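Plavov's bottle cell gets a new routine, and a foam rack

Alluder says the two-armed packing cell it runs at Corkbridge now needs just 13 minutes of attention at the start of each shift. That figure deserves a second look. It covers wiping the grippers and checking how far the fingers open, but leaves out resetting the bottles and the foam holder by hand, a job that falls to whoever is nearest.
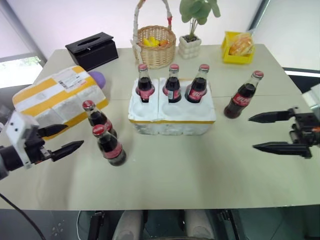 Both grippers open beside the cola bottles, three of them in the foam holder, at the Corkbridge cell.

Faisal Soomro, who looks after the cell, has logged 159 stops since April. Most were a bottle leaning in its well – a fault no software update has cured so far. He re-teaches the pick positions whenever the holder is moved, and swaps the fingertips after some 2,356 picks.

Plavov, which built the arms, calls the upkeep "light." Rival supplier Khattak says much the same of its own machines. Neither would say what five spare sets of fingertips cost.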